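# Picking arms at the Sandoval warehouse, four months in

**mudflap_ray** (2020-06-03)

We got the Udik arms on the grocery side in February. I'm a lead on second shift and people keep asking me how it's going, so I'm putting it in one place.
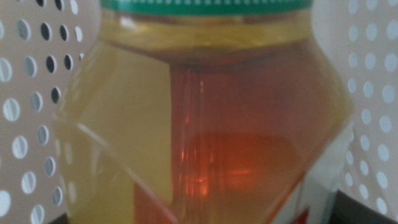
Before the arms we had 7 pickers per shift on jars and small glass. Now it's two, plus one person on exceptions. No layoffs. The others went to receiving and returns. Our target for the line used to be 846 units a shift and now it's 1325. We hit it most nights.

What changed is the kind of tired you are. Used to be feet and back. Now it's standing at a screen waiting for a light, then clearing a bad pick, then waiting again. Honey and syrup give us the most exceptions.

**tapegun**

Same arms here, different building. Are your exceptions people getting the picker rate or the operator rate? Ours got a new title and the same pay.

**mudflap_ray**

Picker rate plus a dollar. It was supposed to be reviewed after 90 days and it wasn't.

**dock_nine**

I don't buy "no layoffs." We were told the same at Rakton. Nobody got let go, but when people quit they weren't replaced, and returns was full of folks who never wanted to be in returns. A year later the headcount was way down.

**mudflap_ray**

Fair. Two have quit since February and one spot got filled. I'll give you that.

**kellogg_st**

I'm going to disagree with the gloom. I picked glass for six years and my wrists are shot. I do exceptions now and I go home and can still open a door. If the price is being bored, fine.

**dock_nine**

Glad it works for you. There's one of you, though. What about the other four?

**kellogg_st**

Two of them like receiving. I don't know about the rest.

**tapegun**

Back to the honey. What is it doing on those? We had trouble with jars that have flat sides. Round ones were OK.

**mudflap_ray**

Same thing. On angled sides it grabs a corner and the jar turns in the grip. The Jollex tech had us slow the close and that helped some. I asked for softer finger pads too, still waiting. There's a 200 page manual and jars get half a page.

**tapegun**

Ask for the pads in writing and copy your safety person. Ours came in two weeks after I did that.

**mudflap_ray**

Will do. I'm asking about the 90 day review in the same email.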